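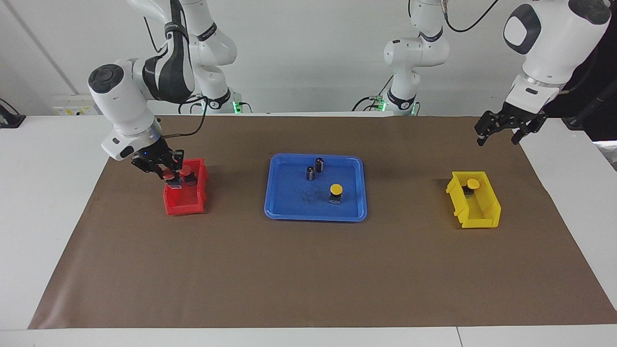
Catalogue Supplement, Issue 183, p. 2

Pramudeck Field Command Shelter Flooring
Product code PD-546
Page revised May 27, 2024

Pramudeck is an interlocking floor system for tented headquarters, field kitchens and medical posts. It is supplied to army units, reserve training areas and defence contractors. The PD-546 panel replaces the earlier March issue panel, and the two can be laid in the same floor if the adaptor strip is fitted along the join.

Panel
Each panel is a square moulding, 546 mm on a side, with a ribbed underside and a raised non-slip pattern on the top face. Two edges carry tongues and two carry sockets. Panels go down in rows from the rear corner of the shelter, with the tongues facing the entrance. A rubber mallet is the only tool required. Panels must not be struck on the tongue.

The ribs leave a continuous channel beneath the floor. Power and signal cable up to the size listed in the fitting guide may be run through the channel before the panels are closed. Fuel lines and water lines are not to be run under the floor.

Ground preparation
Clear stones, stumps and tent pegs from the footprint. The panel will bridge small hollows but does not correct a slope. On soft ground, lay the Skerton base sheet first and lap each join toward the downhill side. On gravel or hardstand no base sheet is needed. In freezing conditions, keep panels under cover until they are to be laid and brush ice from the sockets.

Load
The floor is rated for foot traffic, folding furniture, radio racks and loaded hand trolleys. It is not rated for wheeled or tracked vehicles, including light utility vehicles being reversed up to the shelter door. Where a generator or safe must stand on the floor, fit the Trullero spreader plate beneath it. One plate is used per item.

Packing and transport
Panels are issued in strapped stacks on a standard pallet. A full shelter set weighs 183 kg without the pallet and can be carried in a light truck. Stacks may be stored outdoors under a tarpaulin. Do not place other stores on top of a stack while the vehicle is moving.

Cleaning and return
Sweep, then hose with cold water. Ordinary vehicle wash detergent may be used. Solvents will dull the colour and soften the socket edges. Panels being returned from overseas must be free of soil and seed on both faces, and the underside ribs should be inspected before the stack is strapped.

Colours
Olive, tan and grey. White is made to order for cold weather units.

Spares and accessories
Adaptor strip, March issue to PD-546
Entrance ramp, single width
Edge trim, straight and corner
Skerton base sheet, folded
Trullero spreader plate
Kratochvíl lifting key, for raising a single panel from the centre of a laid floor

Price
Full shelter set, PD-546, olive, tan or grey: $3,827 excluding freight and tax. White is quoted on request. Accessories are priced separately and may be added to the same order. Quote the product code and the shelter type on all orders.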